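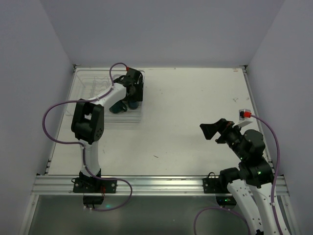

Gripper hold faults on the dish cell: frequently asked questions

Applies to the two-arm Javel cells at the Astport site. Last revised in December.

What is fault 1093?
The gripper controller lost communication with the arm for longer than the permitted time. Both arms stop and hold position. Motor power stays on.

What caused the stops at Astport?
An intermittent contact at the gripper connector. The cable slack was set with the arm folded. When the arm reached for the far corner of the table, the loop at the elbow pulled tight and loaded the plug. The log showed 6 stops in one shift, all with the elbow joint past 90 degrees.

Why did only the left arm fault?
The dish rack is in the far left corner, so the left arm makes the long reach into it. The right arm has the same cable and the same connector but spends less time extended. Inspect both.

Does the gripper drop what it is holding?
It should not. On loss of communication the fingers keep their last commanded force. In one case a mug was released during recovery – the operator had reset the gripper before checking the fingers. Treat any held item as unsupported.

Can I reach in and take the cup out?
No. Holding position is not a safe state. Press the emergency stop, lock out the supply, then open the cell.

How do I recover from the fault?
Lock out the cell. Support or remove anything in the fingers. Reseat the red connector on the gripper and check the purple cable along its full length for kinks or flattened jacket. Restore power, clear 1093, and jog the arm to full reach at low speed before starting a cycle.

How much slack does the cable need?
Enough that the loop beside the elbow stays open at full reach. Check for snagging on the rail and base housing as well.

Is there a software fix?
Zendon build 91 logs joint angles with the fault, which build 90 did not. It does not prevent the fault.

Do Cheng grippers have the same problem?
Not tested. The procedure above covers the standard gripper only.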